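Household Spaces, Unit 7: The Counter and What Lives on It
Handout, revised 12/21/19

Read before you bring in your own counter plan. Plans without a list of objects will be returned.

The textbook answer is that a counter should be "clear." Be suspicious of this. Clear for whom, and when? Most clear counters in the Povport catalog belong to kitchens where the toast is apparently made somewhere else.

The claims we will test

Claim 1. Anything used daily stays out. Fine, but people are generous with the word "daily." In the August survey we did for Illar, 129 households said they used every item on their counter each day. I do not believe 129 households.

Claim 2. Store by zone. The Thiele method puts bread, board and toaster together. It sounds sensible, and it may be, but it was drawn up for counters 100 inches long. Measure yours first.

Claim 3. Matching jars make a counter tidy. They make it match. Flour in a nice jar takes up the same room as flour in an ugly one.

Claim 4. The back wall is free space. A row against the backsplash does keep the front open. It also collects whatever has no other home, and the small things end up behind the tall ones.

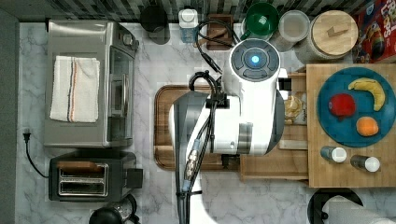
Fig. 7. Toaster oven and toaster at left, cutting board in the center, bagged bread at right, jars and a nested green bowl and measuring cup along the backsplash.

For discussion: does Fig. 7 support the Thiele zones? Before you say yes, look at where the bread is and where the toaster is. And would you leave a towel on top of a toaster oven?

Reading: Flivard packet, p. 223. Skip the sidebar on baskets.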